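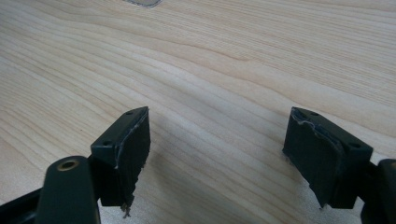

Changing gripper pads on the packing benches – quick guide for Rondholm staff

Updated 6 February 2025. Replaces the sheet taped up by bench 2.

Since the cells went live, pads are our job. Used to be you called maintenance and waited. Now whoever is on the bench does it, and you get the time for it – more on that at the end.

When to change

Look at the pads at the start of shift. Change them if you find any of these:
Rim lifting away from the mount
Fringe or strands hanging off the bottom edge
Rubber gone shiny, cartons slipping
Pad moves when you push it with a thumb

Always both sides. One new and one old grips crooked and you'll be back in an hour.

What you need

Pad set from the Imlow drawer, small screwdriver, plastic scraper, wipes. No knives. We had a cut thumb the first week.

Steps

1. Finish the carton in progress. Press Hold on the panel, wait for the light to go steady.
2. Lock off and hang your own tag. Not your neighbor's, yours.
3. Open the fingers by hand, all the way. If they fight you, stop and check step 2.
4. Undo the screws on the top of the pad block. Keep a hand under it. Screws go in the tray, they roll.
5. Peel the old pad. Scrape off whatever stays behind, then wipe. Let it dry properly, the glue wont hold on a damp mount.
6. Press the new pad on from the middle outward. Hold it for 40 seconds. Yes, the whole 40.
7. Refit the block. Snug, no more. The threads are in plastic and they strip.
8. Same again on the other side.
9. Tag off, unlock, run 6 empty closes. Watch the faces meet flat.
10. Write it in the log – bench, time, your initials.

If the faces don't meet flat

Loosen one side, close the fingers gently by hand, tighten again. Still off? Leave it locked and call Heidrun Steiner. Don't run it "just for the last pallet".

What changes for you

The cell does the lifting and the stacking. You do pads, jams, labels and odd sizes. A pad change counts as bench time and it doesn't come off your pick rate, this was agreed in February and the screen should show it. If it dosen't, tell Heidrun the same day, she can fix it by hand.

Everyone gets 2 supervised changes before doing one alone. Nights too. Ask for yours, the list is on the office door.

Spare sets: 100 in the drawer when full. Take the last box, reorder.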